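Community Help > Kitchen > Sinks and Taps > Question 2803

E-mail this page | Print this page

Cloudy film on wine glasses, and a rust spot on the tap

Asked 10/08/2022

We have a stainless steel sink in a black worktop that has seen better days, in a hard water area. Since July our stemmed glasses dry with a grey film on the bowl. They are Bistero glasses, washed by hand only. I use a teaspoon of washing-up liquid in 5 litres of water, then rinse under the tap. The film is worst near the rim. 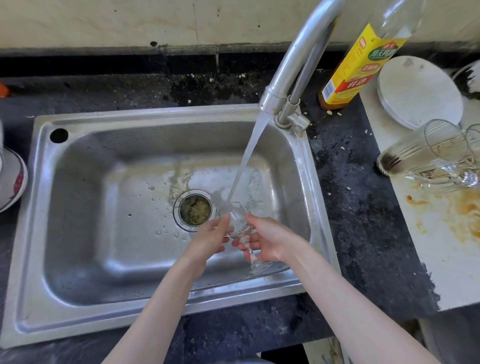

Limescale is my first suspicion, but a vinegar wipe removes only part of it. I rinse each glass singly, one hand either side of the bowl, with the stream going straight into the mouth. The tap itself may be a factor: there is a small orange-brown spot low on the nozzle and brownish staining towards the top of the thin pipe behind the spout. Can either affect the glass? The tap is a Skovcombe, the model with the tall curved spout.

Answer 1 (Kandelness)

Two separate faults are possible. Scale dissolves in acid; etching does not. Mix 200 ml white vinegar with 300 ml warm water, stand the bowl in it for an hour, rinse and dry with a lint-free cloth. If the haze has gone, it was scale. If it remains, the surface is damaged and cannot be restored.

A surface spot on the outside of a nozzle will not cloud a glass. Unscrew the aerator, if fitted, and check for grit. Empty the strainer before you start on the glasses, as yours has food scraps sitting in it and grease spreads. Also rinse the outside of the bowl.

Answer 2

dry them straight away, problem solved. we have had Peeters glasses for years and never use vinegar

Answer 3

Agree with the soak. For the brown stain on the pipe, try bicarbonate paste and a soft cloth. If it comes back, look for a slow leak higher up.

Contact | Copyright Community Help | Back to top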